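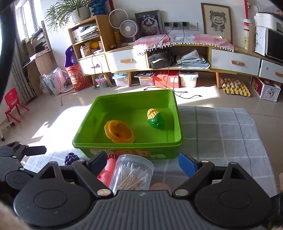
Call for Participants: Clorkell Household Tidying Study

Janport is recruiting 40 households for a study of how people put away small objects in a shared living room. The study covers toys, toiletries, papers and similar items that collect on low tables and floors during the day. Results will be used to set the inside dimensions, wall height and labeling of a new line of open bins and drawer inserts.

Participation consists of 2 home visits. Each visit includes one tidying session of 30 minutes and a short interview. Participants are paid.

What the study covers

Most storage products are specified by volume. Volume is a poor guide for a living room, where the objects are small, irregular and mixed. A play-food ear of corn, a bunch of toy grapes and a clear container of cotton swabs can share one tablecloth, and each has a different place to go. The study records where each object starts, where it ends up, and how many times it is set down along the way.

Three types of storage are of interest:

Open containers. Plastic bins, baskets and trays without a lid, used on a table or on the floor.

Closed furniture. Drawers in a TV cabinet, sideboard or shelf unit.

Open cubbies. Any compartment in the same furniture with no door or drawer front. These tend to hold bags, folded fabric, and stacks of papers, and they are often left out when people describe their own storage.

Who can take part

You may apply if all of the following are true:

- You are 18 or older and live at the address where the visits will take place.
- The living room has at least one long low cabinet or shelf unit with both drawers and open compartments.
- The room has a low table, or another low surface that is used for play or sorting.
- At least 16 loose small objects are normally kept or used in the room. Toys count. So do toiletries and stationery.
- The household does not expect to move or replace its living room furniture before the second visit.

Children may be present, but only adults complete the tidying session. Pets should be kept in another room.

Homes of any size are eligible. We do not need a tidy room, and applicants are asked not to clean up or reorganize before a visit. Table covers, rugs and cabinet runners should stay where they normally are, as they affect how containers slide and where people are willing to set things down.

What happens during a visit

1. Setup. The visitor notes the position of the furniture and measures drawers, cubbies and any open containers in use. You may exclude any drawer from measurement by saying so at the start. No reason is needed.

2. Sorting. You place the loose objects on the table or the floor beside it. One open container is used for this step. You may use your own or one of ours.

3. Putting away. You work through the objects in any order and at your normal pace. Items that go to another room, such as cotton swabs kept in the bathroom, are set to one side and carried out at the end. Keep lidded jars closed. Their contents are treated as one object — a full jar of swabs is recorded once.

4. Retrieval. The visitor names objects and you fetch them. The interval is recorded from the name being read to the object being placed on the table.

5. Interview. Questions deal with which items were hard to place, which containers were overfilled, and which drawers you avoided.

The second visit repeats the same steps with Janport's trial inserts fitted in one drawer and one cubby. The inserts are removed at the end unless you ask to keep them.

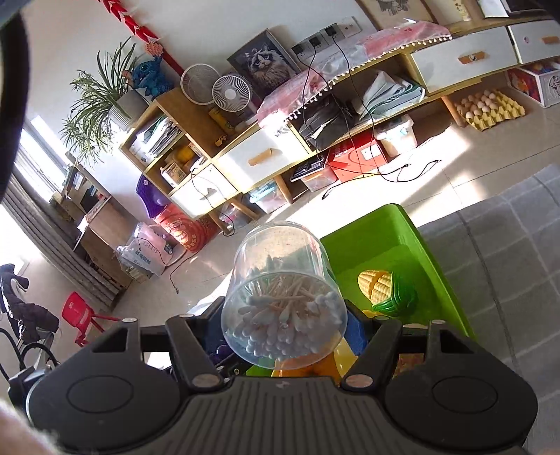 Payment and expenses

Payment is made by bank transfer after each visit. If you withdraw after the first visit, payment for that visit is still made. The amount is stated in the participant agreement, which is sent with the screening form. You are not required to buy anything for the study.

Data handling

Measurements and session records are stored under a household number. Names and addresses are kept in a separate file and deleted when the study closes. Letters, medical items and identity documents should be put out of sight before the visitor arrives. If one is found during sorting, it is set aside and not recorded.

Scheduling

Visits begin in November. Daytime slots are preferred, as the drawer and cubby measurements are taken in natural light. Evening slots are available on Wednesday only. Please allow extra time before and after the session for setup and the interview.

How to apply

Ask for the screening form from Yamuna Pai, study coordinator, at Janport's Verstraete office. Return it with:

- the width, depth and height of the main cabinet or shelf unit
- the number of drawers and open compartments
- a list of the loose objects normally found in the room
- the type of floor covering (tile, wood, carpet, rug over tile, other)

Incomplete forms will be sent back once for correction. Applicants who are not selected remain on the reserve list until the second round of visits starts.

Last updated: November

Contact: Yamuna Pai, Clorkell Study | © Janport | Back to top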